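Hendinwood library to keep longer evening hours

The public library in Hendinwood will stay open until 8 p.m. on weeknights starting in December, after a trial over the summer brought in more evening visitors than the town had planned for.

Town records show 2,684 visits after 5 p.m. during the trial, which ran for 11 weeks. The library also issued 516 new cards in that time, most of them to adults who work in Wultport and get home after the old closing time.

"People were coming straight off the bus," said branch manager Lachlan Guthrie. "Before the trial they would find the door locked."

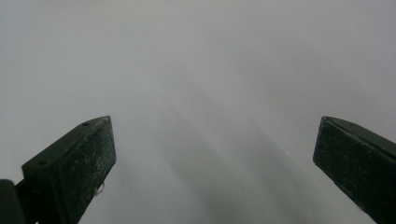
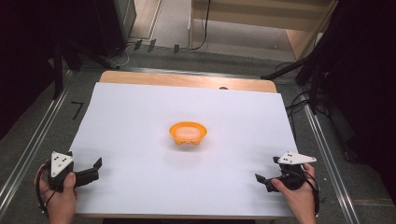

Reading time: 1 min

The later hours will be covered by three part-time staff members, two of whom worked during the trial. The third job has been posted and applications are open until the end of the month. Pay for all of them comes out of the regular library budget, with nearly half of the cost met by dropping a storage lease on Adugna Street.

Not every resident was in favor. Severyn Hrynyshyn, who lives next to the library parking lot, asked the town to turn off the rear lights by 8:30 p.m. and to move the book return away from his fence. The town agreed to the lights. The book return will stay where it is until the lot is repaved.

Weekend hours do not change. The children's room will still close at 6 p.m., and the meeting room can be booked until 7:30 p.m. at the front desk or by phone.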